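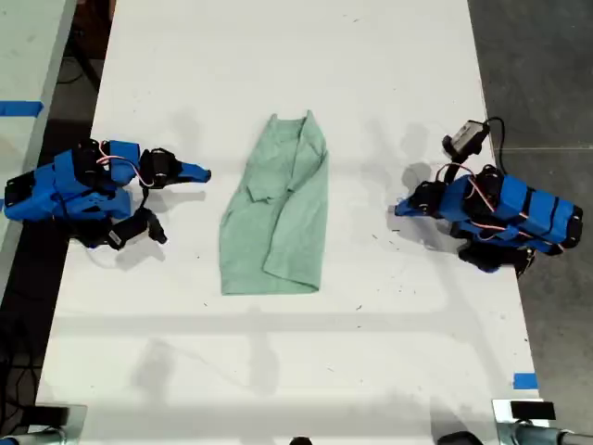
Mobile Systems, Unit 3: Contactless Cards on the Phone

Instructor: Margaux Vidal. Lab sessions: Colette Tanguy, Monday.

3.1 Where the card lives

A contactless card on a phone can be stored in a secure element or handled by host card emulation (HCE). A secure element is a tamper-resistant chip, either soldered into the handset or carried on the SIM. With HCE, the phone's main processor answers the reader, and the card number is normally replaced by a token.

3.2 Routing

The NFC controller sits between the antenna and the card applications. When a reader sends a SELECT command, the controller looks up the application identifier (AID) in its routing table and passes the command to the matching destination. An AID is 5 to 16 bytes long. If there is no match, the default route applies.

Two apps may register the same AID. The operating system then needs a rule – usually a user setting for the default payment app.

3.3 Timing

The radio link runs at 13.56 MHz. In the lab trace, the full exchange takes 600 ms from first SELECT to final response. Mark the time spent in the card application separately from the time spent on the link.

Lab work

Work in groups of 2. Load the Ollus trace file, which has 2,009 lines, and list every AID requested. Note which requests fall through to the default route. Hand in the list and one timing diagram per group before Unit 4.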